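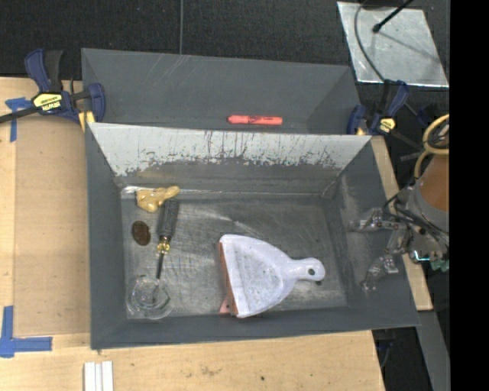 Garage > Storage > Plastic and metal bins

How to Clean Up Scuffed Storage Bins (and When to Leave Them Alone)

412 shares | 27 comments

Most advice on restoring old bins comes from people selling something. I have tried a fair amount of it on gray shop bins, and my view is that half the marks people complain about don't need fixing. A scratch on the floor of a bin holds bolts just as well as a smooth floor does.

If you still want to go ahead, this is the order I'd do it in.

1. Find out what the mark is

Wipe one small patch with a damp rag and let it dry. If the pale area comes back exactly as it was, you may have worn material or a failed coating, and no cleaner will bring that back. If the rag turns gray and the patch gets darker, it was mostly dirt. Do this before you buy anything.

2. Wash with dish soap

Warm water, a squirt of soap, a nylon brush. Leave it for 5 minutes and scrub along the seams, where grit packs in. I used the Truvine bin cleaner on one half of a tote and dish soap on the other. I couldn't tell the halves apart the next morning, and neither could my neighbor Jailson Fagundes, who had talked me into buying the Truvine.

3. Deal with rub marks

Transfer marks from other plastic often come off with a melamine sponge. Go lightly. It is a fine abrasive, whatever the package says, and on a matte finish it will leave a shiny spot that looks worse than the mark did.

4. Scrape off loose flakes

Use a plastic scraper. Stop when the edge holds. People keep going until they have doubled the size of the bald patch – I have done it myself. If you don't know how old the paint is, test it for lead first and skip the scraping if the test is positive.

5. Think hard before you paint

Paint inside a working bin gets hit every time you drop something in. Hinata Ishida wrote in to say her Dalow primer has lasted 3 years, and I believe her, but she keeps gift wrap in hers. Mine held pipe fittings and started chipping in July, roughly 4 weeks after I painted it.

6. Or put in a liner

A cut piece of rubber mat does more than any coating I've tried. Trim it slightly small so it lifts out for cleaning. The Gilani liners claim to survive 1,000 washes. I'd like to meet whoever washed one that often. Plain mat off the roll has been fine for me.

Skip the heat gun trick on plastic bins. It darkens faded plastic for a while, the fade comes back, and thin walls can warp.

27 comments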